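Desk and Stationery Sorter, part time (Pedstead Office Reuse)

Posted April 18, 2021

Hi! I run Pedstead, a little shop and workroom where old office supplies get a second go. We take in whatever comes out of desks and supply closets when a business moves or closes, we sort it, clean it, fix what can be fixed, and pack it up again for schools, clubs and anybody else who would like a working hole punch for less than the price of a sandwich. I need one more pair of hands, starting in May, and I'm hoping they might be yours.

I should say up front that this is a small job in a small place. It's 4 mornings a week, nine to one, and there are 2 of us here most days. You'd make three. We have one long room with good light, a back room full of boxes, a sink, and a kettle that gets more use than anything else in the building. Street parking is easy before nine and miserable after.

What you'd be doing

Mostly sorting. A box comes in and it's everything at once: binder clips, dried-out markers, tape dispensers with no tape, six kinds of paper clip, somebody's birthday candles. You tip it out on a table, pull the trash, and put the rest into bins. After a week you'll know the bins by heart. After two weeks you'll have opinions about the bins, and I'd like to hear them (the last big rearrangement was my idea and I'm still not sure about where I put the rulers).

Then there's the checking. Everything we sell gets tried first. Pens get scribbled with, scissors get to cut a strip of paper and a strip of card, calculators get the same sum every time, and staplers get opened up and looked over before anything else happens to them. We do a lot of staplers. I can't tell you how many I've handled over the years but it's enough that I have favorites.

The stapler bench is where I'd start you, if you're willing. We've just taken on a big lot from the old Myklebust offices, 1824 pieces on the packing list, and a good chunk of it is desktop stuff: staplers, punches, date stamps, letter trays. So there's plenty to learn on. You open each one out, look down the channel for anything stuck, clear out old staples with the little pick, wipe the base and the arm, load a short strip and try it on two sheets and then on ten. If it jams, it goes on the fix shelf with a tag. If it passes, it gets closed up and goes in the bin for its size.

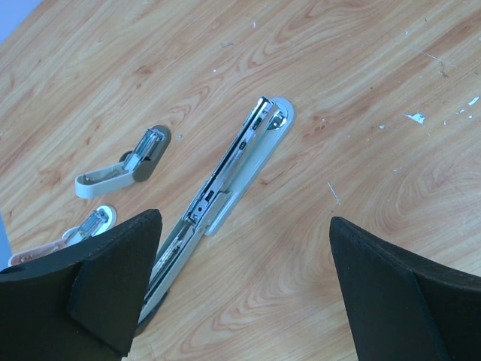 Sizes matter more than you'd think! The little ones take little staples, and a strip of the wrong kind will wedge itself in there so tight you'll be at it with tweezers for ten minutes. We keep the refills in labeled drawers under the bench, and I'll give you a card with the sizes on it until you don't need it anymore. Colors we don't sort by, except when a school asks for a matching set, and then we all drop what we're doing and dig.

The rest of the morning is packing. Orders go out in cartons, 1000 paper clips to a bag (we weigh them, don't worry, you will not be counting paper clips), heavy things on the bottom, anything with a point wrapped in scrap paper. We use up the Stavano cartons from deliveries before we open new ones.

Who I'm looking for

Somebody who likes small things and doesn't mind doing the same one for an hour. You don't need experience. You do need decent eyesight, with or without glasses, and fingers that can manage a spring. You'll be on your feet for some of it and on a stool for the rest. Boxes can be heavy, but we have a cart and we share the lifting, so please don't rule yourself out over that without talking to me first.

It helps if you're a bit fussy. I'd take somebody slow who puts a stapler back together properly over somebody quick who leaves the spring in the bottom of the bin. It also helps if you can stand the radio. We take turns picking the station, and I have been told my turn is too long.

If you're returning to work after a gap, or this would be your first job, please do write. Both of us here have been in one of those spots.

Pay and the rest of it

Pay is by the hour, same rate from your first day, and we settle up every two weeks. Training mornings are paid like any other morning. Closed-toe shoes, please. Aprons and gloves are on the hook by the sink and you can have your pick of the bench stuff at cost, within reason (my own desk drawer at home is a warning to us all).

How to apply

Send me a short note through the contact form on the Pedstead site and put "Sorter" in the subject line. Tell me a little about yourself, which mornings you can do, and anything you've ever taken apart and put back together. A resume is fine if you've got one, and fine if you haven't.

I'll answer everybody. If it sounds like a match, I'll ask you to come by for an hour, have some coffee, and sort a box with us so you can see whether you like it. We're on the ground floor of the Kenoditz building, side entrance, green bell. Push it hard, it sticks.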